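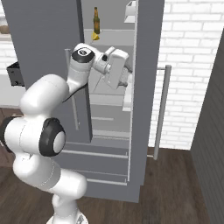 Gripper trial checklist, sim kitchen, fridge task
Rig: Umel hand vs Muner hand, same arm
Date: 10/14/20

Base fixed to floor, no drift - OK
Joint limits loaded - OK, had to reload once after hand swap
Speed cap 65% - OK
Left door clearance, elbow and forearm - tight. Keep the 9 cm margin on, dont lower it
Wrist near door bins - Muner clipped a bin on 2 runs. Umel clear
Bottle on glass shelf - approach from the side only. Not tried yet with Muner
Cheese wedge at shelf edge - watch fingertips, easy to knock
Grip force limit - Umel OK. Muner FAIL, overshoots on close, see Prirkent log
E-stop from controller - OK both
Camera view with doors open - partial, forearm blocks the shelf on the way in
Reset after 15 s timeout - OK

Comments: Rodrigues controller jerky on retract, same with both hands so prob not the gripper. Re-run Muner with lower force befor sign off.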